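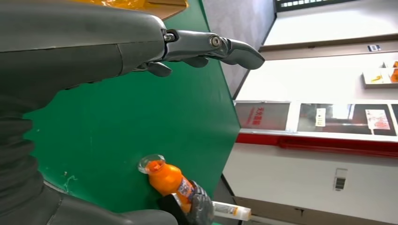
My green table, mid-sort, with the orange bottle and the white tube on it.

How I clear out my bottles and tubes (without losing a whole afternoon)

I used to do this once a year, in a bad mood, usually after something leaked in the cabinet. Now I do it in June and again before the holidays, and it takes me 30 minutes if I keep my phone in the other room. So, let's get into it!

First, pick a surface you don't mind getting gunk on. Mine is an old green tabletop with scuffs and a few pale marks on it, and I love it for this, because one more smear of lotion makes no difference to me. If yours is nicer, put down a towel.

Bring everything out. Bathroom, kitchen sink, gym bag, the car (yes, the car). Don't sort as you go – you'll end up reading labels in the hallway and never come back.

Now lay things down on their sides. I know it looks messier, but labels are easier to read this way, and a loose cap shows itself pretty fast. Just keep the tubes back from the edge a bit, or you'll be fishing them off the floor.

Next, go through them one at a time. Pick it up, find the date, open the cap, give it a sniff. If the smell has changed or the stuff has split into layers that won't shake back together, out it goes. A lot of packages have a tiny open-jar symbol with a number of months inside, and I write the month I opened it on the bottom in marker. Past me was terrible about this, so I still find mysteries.

Got two of the same thing? Keep the older one in front and finish it first. I don't pour one into the other anymore. I did that with two half bottles of shampoo, and my friend Nandi Engelbrecht still brings up the mess in her guest bathroom.

Wipe down the keepers with a damp cloth, especially around the neck where the drips dry. Then they go back in 4 bins: hair, skin, cleaning, and travel. Mine are the shallow Wudska ones and they're fine, but shoeboxes worked for years.

For tubes, squeeze everything up toward the cap and fold the flat end over. A binder clip holds it nicely!

Last thing: check your town's rules before you toss half-full cleaners, and don't dump them all down the sink together.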